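Workshop notebook – Ellwood room
July 4, 2018

Cable day at last, and I have been putting it off since December, when the Casard drawer first stopped shutting. I thought it would take an hour and it has swallowed most of the afternoon, though I can't say I minded, with the door propped open and the kettle within reach. I'm writing it all down properly so that whoever opens the drawer next can follow what I did, and so that I can too, because I know what I'm like.
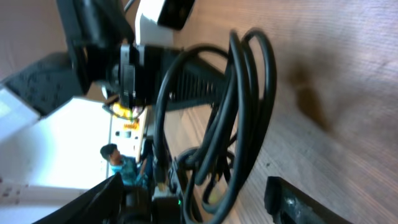
The question I keep coming back to is how to coil a thin lead so that it stays coiled. My old habit was to wind it over hand and elbow, and it puts a twist in every turn, so the moment you let go the whole lot springs open like a startled cat. The black bundle on the table today is the sort I mean. I have gone over to the over-under way that Kadri Dzene taught me at Nikness – one loop turned towards you, the next turned away – and it lies so much flatter once your fingers have the knack. Mine took a while to get it (they are not young fingers) but by teatime I was doing it without looking.

The other thing is to leave a bit of tail. If the plug end gets tucked into the middle you have to pull at it to find out what it is, and pulling is how you tighten a muddle into a knot. Better to let it stick out, USB or whatever it may be, and then you can read the drawer at a glance.

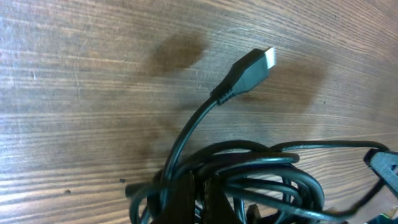

I also tried fabric ties against the little wire ones from the bread bags. Fabric wins easily. The wire ones bite if you do them up tight, and I don't like to think of that on a lead that gets bent every day. We have a packet of 40 fabric ties left over from the Droltisbridge job, so no need to order any, and please don't let anyone buy the box of 1,000 again – we are still finding those in coat pockets.

Labels I have left for another day. I'd like them at the plug end, flag fashion, in pencil first.

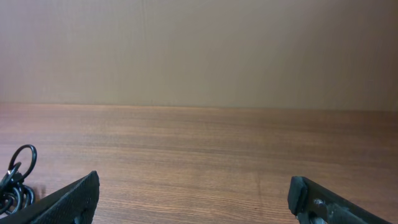 Coiled black cable on the table, wall side.

Still to do: the long mains leads, and a proper look at the drawer runner, where I suspect a screw has worked loose. Kadri, if you read this before I see you, could you bring back the small screwdriver?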